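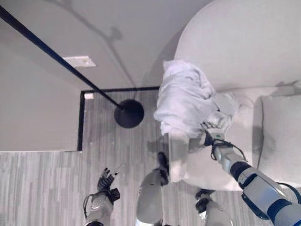
The Drellitden College Robotics Club has spent the present year on a single project, known within the college as Multeo, in which students prepare a robot to carry out light household tasks. The club is open to students in all years of study and meets in the engineering wing, where one room has been set aside for domestic work. Cloth is the main subject of the spring programme. A rigid object keeps its shape when it is gripped, whereas a towel such as the white one draped over the front of the armchair changes shape as soon as the fingers of the right hand close on it. The student at the controls must choose a point to pinch, here near the right edge of the towel, and must also keep the other hand well away from the fabric until it is needed. The floor lamp, whose round base stands on the floor beside the towel, adds a further matter to be considered when the arms are moved.

This gallery page was prepared for parents, partner schools and prospective members, and was published on Monday, February 25, 2019. It will be extended as the year goes on. The notes that follow give the background to the project.

About the project
Multeo was proposed by Young-sook Kang, who leads the club and teaches control systems to second-year students. Her proposal asked that members should work on tasks which any visitor could understand without a technical explanation. The college approved it for one academic year, with a review to be held in May.

Membership
The club has 17 members this year. They are divided into groups of four, with one member acting as recorder for the whole club. The groups change at the start of each half-term, so that every student spends a period on control, on software and on safety. No previous experience of robotics is required, although new members are expected to complete the induction course before they operate any equipment.

The towel task
A towel is placed on a piece of furniture in no particular arrangement. The robot is to take hold of it, lift it clear and set it down in a chosen place. Folding is treated as a separate task and will be introduced later in the year. Each group is allowed 40 minutes in the room per session, including the time needed to set up and to put the furniture back.

Records
Every attempt is entered in the club log with the initials of the operator, the point at which the cloth was gripped and the result. An attempt in which the cloth is dropped is entered in the same way as any other. The club has set itself a target of 1000 logged attempts by the end of the project - a figure chosen by the members themselves at their first meeting. The software group uses the log to compare different ways of approaching a fold or an edge.

Safety
A second student stands at the stop switch whenever the arms are powered. Loose scarves and lanyards are to be removed at the door. Members who arrive after a session has begun are asked to wait in the corridor until the operator has finished the attempt.

The Brito Shield
The club will enter the household section of the Brito Shield, a competition for school and college teams held at Drarngate in May. Teams are given a task on the day and are marked on care as well as on speed. Each team must also submit a short written account of its preparation. The Drellitden account is being drafted by the first-year members, with help from the English department. Travel arrangements will be sent to families by letter once the timetable has been confirmed.

Visiting the club
Parents and prospective members may attend a session by arrangement with the college office. Visitors are asked to give the name of the student they wish to see, where this applies, and to allow time for a short safety talk on arrival. Groups from partner schools should write to Young-sook Kang directly - places are limited by the size of the room.

Use of this page
Partner schools may reproduce the text and picture in newsletters and displays, provided that the Drellitden College Robotics Club is credited. Requests for other uses should be made in writing to the college office.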